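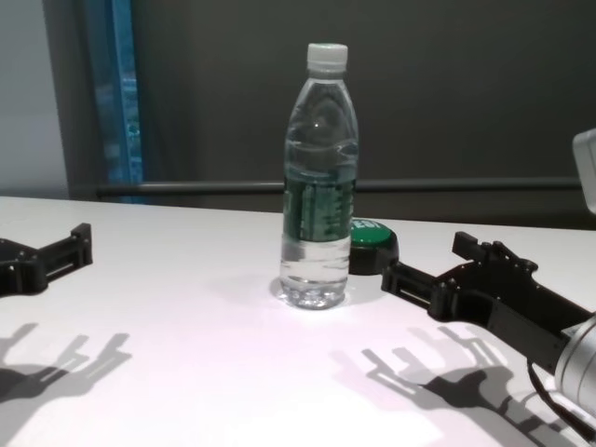
Can any machine do small kitchen jobs yet, for a normal person in a normal apartment? My hands are bad and opening drinks is the worst of it. I keep getting sent articles saying two-armed robots are "nearly there," and I'd like to believe it. But take a plain plastic water bottle with a white screw cap, two-thirds full or so, standing between two black grippers. To me that's the whole test. Can it hold something that thin and squashy, get the cap off and not flood the table? Has anyone seen one do this more than once in a row?
Posted September 6, 2019 by Wan

Donetlow
Short version, no. I work in packaging and we had a two-arm setup on trial for 14 weeks. It was fine with full, sealed bottles because they're stiff. Once a bottle has been opened the sides give, so you squeeze hard enough to stop it spinning and water comes up the neck. Ours got the cap off 78 times out of 300 tries, and that was with the same bottle placed by a person every time. Putting the cap back on was worse, it kept cross-threading. I wouldn't count on anything for a home in the next 5 years, whatever the articles say. Ask whoever made the video how many takes they needed and whether it was sped up.

Pendville79
just get a rubber jar grip, they cost next to nothing

Tenditari
Agree with Donetlow mostly, but "machine" doesn't have to mean arms. My mother has had a battery cap opener since July and it works on soda and water bottles if she holds the bottle down on a damp cloth. It does struggle with very small caps. Check the cap size on the package before you buy, and keep the receipt.

Search this site Go
Home Topics Unanswered Log in
Contact us | © 2019 | Back to top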